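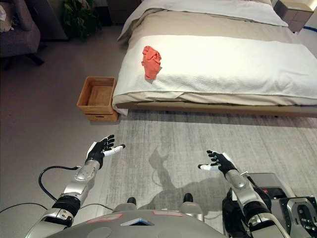
The Basket

By the time the arms were working, the bedroom was the only room in the house with enough floor. The workshop in Cotby had a bench and a vise and a door that locked, but it was narrow, and the first time the left arm swung out to full reach it had knocked a jar of screws off a shelf. So on a Thursday evening in June she took the thing apart at the waist, drove it home in two loads, and put it back together on the rug.

Her husband held the torso while she tightened the bolts. He asked how long it would be there.

"Until it can do the basket," she said.

The basket was the job. It had been the job since winter, when her mother came to stay after her operation and could not bend down. A blouse would slide off the bed and lie on the floor for hours until somebody came by. Her mother never called anyone. She said she wasn't going to shout through a house over a blouse. She had gone back to her own apartment by March, but by then the arms had been ordered.

They were secondhand Dralix arms, from a packing plant that had closed. She paid 1135 for the pair and didn't tell him the number until the card statement came. The hands were extra. The software that told the hands what to do was called Maurya, and it was free, and the instructions for it had been written by several people who did not agree with each other.

She typed on the laptop in the hallway, sitting on the carpet with her back against the linen closet. The first night was only calibration. Open, close, open, close. The motors made a thin sound like a refrigerator in another room. Her husband slept on the couch and said he didn't mind.

On Friday she gave it a cloth. It was a red one from the kitchen, because red was easy to find against white. She dropped it at the foot of the bed and ran the program. The right hand went out, stopped nine inches short, and closed on air. Then it turned, carried the air over to the basket, and opened.

"It thinks it did it," he said from the doorway.

"It doesn't check yet."

She added the check. After that the hand would close, find nothing, and go back. It would keep going back until she stopped it. She wrote down each try in a school notebook, with the time and a word or two. Short. Short. Left. Got the blanket too. That one pulled the blanket halfway to the floor before she reached the switch, and she had to remake the bed.

On the fifth night she found a line in one of the instructions that said to measure from the wrist. Another one said to measure from the palm. She had been doing one on the left side and the other on the right. She fixed it and didn't tell anyone how long it had been that way.

Her mother telephoned on Sunday, as she always did, and asked what she was doing.

"Laundry," she said.

"At this hour?"

"Only one piece."

Her mother talked for a while about the elevator in her building. It had been out twice. She was taking the stairs one at a time with both feet on each step, and she said it was good for her. She had dropped a glove on the landing and left it there until a neighbor's boy came up.

When the call was over she went back to the hallway. It was after ten. She set the cloth down again and smoothed nothing, the way a cloth would fall if a person had let go of it. She ran the program.

The left hand went this time. She hadn't expected the left. It came down over the cloth slowly, and the fingers closed, and the check came back as a yes on the screen. It lifted. One corner hung down. The arm turned at the shoulder and went toward the basket, and the corner dragged across the rim and caught on a bit of wicker, and the hand opened.

The cloth hung there, half in and half out.

She waited to see if it would slide. It didn't. She opened the notebook. She was on try 69, and she wrote the number and the time, and then she couldn't settle on the word.

Her husband came up with his toothbrush in his mouth and looked over her shoulder into the room.

"Is that in?" he said.

"I don't know."

He went over and looked down at it. He didn't touch it. Then he went back to the bathroom and she heard the water run.

She wrote Half. She got up, took the cloth off the rim, and put it back on the bed.

More short fiction
Rent Week
A Key for the Pump House
What the Suvness Ferry Carried
Page 56

Contact | Copyright Suvness Stories, all rights reserved | Back to top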